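Maëlys Picard
Right, a thread about desks, because I promised three separate people in the kitchen queue that I'd write this up and I have now put it off since the start of November. Get a tea, it goes on a bit.

Maëlys Picard
Background for those who don't know me from work: I look after the shared tables on our floor. It isn't my job title, I just complained about the mess once in a meeting and by the end of the meeting it was mine. There are worse things to be given. I do love a tidy table.

Maëlys Picard
We moved into this place from the old Warrier building, where everybody had a little cubby with a door on it and you could hide a year's worth of rubbish in there. I found a single ski glove in mine when we left. I don't ski.

Maëlys Picard
The new floor is the opposite. Long rows of desks, glass partitions, hardly a cupboard to be seen. Lovely and light, and you can wave at people — but every cable, cardigan and half-eaten packet of oatcakes is on show from the moment you come out of the lift.

Maëlys Picard
So the first thing I did was walk round one Monday at half past eight with a notebook and write down what was living on the shared tables. Not whose it was (I'm not a monster), only what it was. Mugs, obviously. Chargers for phones I don't think exist any more. A bag of tulip bulbs. Four scarves and a bicycle pump.

Maëlys Picard
What I noticed by the second lap was that hardly any of it was rubbish. It was all stuff people wanted within reach and had no home for. Once I'd seen it that way I stopped being cross, which did wonders for my morning.

Maëlys Picard
My first idea was drawers. I got a quote from Kallano for under-desk units for the whole floor and it came back at 904 pounds for the first row alone. I read it, shut the laptop and went for a walk round the block.

Maëlys Picard
My second idea was boxes. Everybody says boxes! We tried boxes for a fortnight. All that happened was that the muddle went into the boxes, then the boxes went on the tables, and then somebody put a mug on top of a box and we were back where we started, only taller.

Maëlys Picard
Third idea, and the one that's stuck, is little raised stands. You know the sort, a flat top and some legs, the kind you'd put in a kitchen cupboard so you can get two layers of plates in. My mum has had one under her sink for as long as I can remember.

Maëlys Picard
The point of a stand is that it gives you a "here". People are much better at putting a thing down on a small definite place than on a great wide tabletop. I can't explain it but I've watched it happen day after day. Give them a whole table and they'll use the whole table.

Maëlys Picard
It also has to be open underneath. I had a go with a solid one from Starnov and it was a very handsome object, but things crept in behind it and were never heard of again. With open legs you can see straight through to the desks on the other side, and there's nowhere for a satsuma to go and die.

Maëlys Picard
And please, please, a top with holes in it if you can find one. You can give it a quick brush and the crumbs drop through on to the table, where you can wipe them up in one go. I'm told this is a dull thing to be excited about. I've made my peace with that.
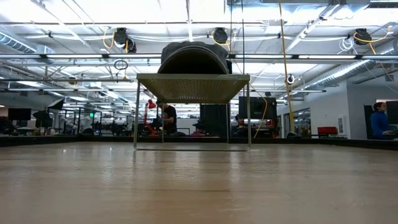 Maëlys Picard
Soft things go on top. That's my one firm rule and I'll defend it to anybody. Fabric on the bare tabletop picks up every tea ring going, and fabric on the back of a chair ends up under the wheels. Put it up on the stand and it stays clean and you can spot it from the other end of the room when you're looking for it.

Maëlys Picard
Somebody asked whether the tables themselves need looking after. A bit! Ours are pale wood and they show up everything, so it's a damp cloth, then a dry one, going the long way with the table. I gave up on the Vuleo spray we used to buy, it left a sort of bloom that drove me mad whenever the overhead lights were on.

Maëlys Picard
Things I'd still like to sort out, in case any of you are further along than me: cables. We have one that comes down from up by the ceiling, bright yellow, and I've looked at it every day for weeks wondering if I could persuade it to hang straight. I've been told to leave it alone. I'm leaving it alone.

Maëlys Picard
Also lamps. I'm very fond of a desk lamp with a bendy arm, especially a red one, it cheers up a whole row of black monitors. But they do wander. If you've found a polite way of asking people to return a lamp to the desk it came from, my messages are open.

Maëlys Picard
And the red bench by the wall, which I consider the best seat we have, is for sitting on. I say this with love. It isn't a coat rack.

Maëlys Picard
Somebody's just asked where I'd start if the whole thing feels like too much. One table. Clear it completely, wipe it, put one stand in the middle, and leave it like that for a week before you touch anything else. We did ours on a Monday and the table next to it had been cleared by the Thursday without my saying a word.

Maëlys Picard
Oh, and the ski glove is still in my bottom drawer at home, if it's yours. Left hand, navy, medium.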